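Wednesday, January 17, 2018

Hydro pool, second dosing trial. Started with 600 ml in the balance tank, Gertraud Egger read the meter. The value was too high for me, so we stopped at 563 ml and let the jets run.
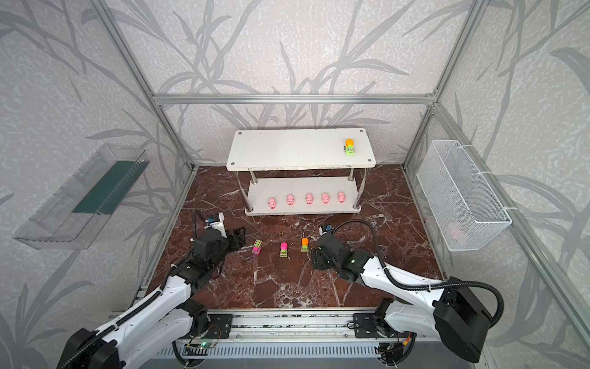
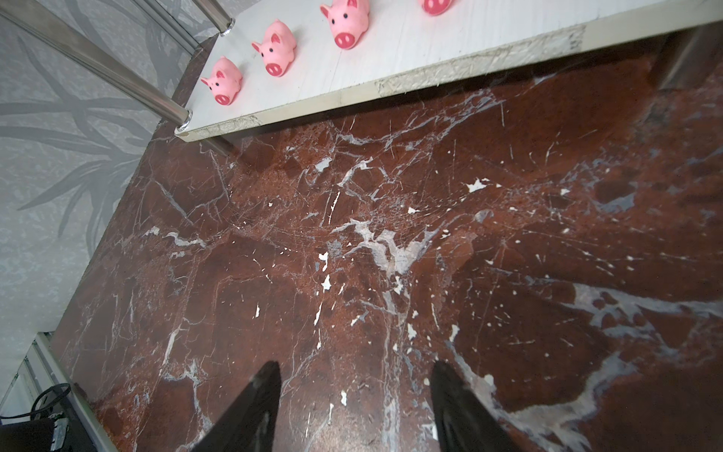
Fadent Spa Workshop, Tunorgate

Steam room: the seal of the door is changed. Niall Cruickshank thinks the old one was the wrong size since May. I am not sure of it. To do: clean the eucalyptus pump, ask Becerra for new filters.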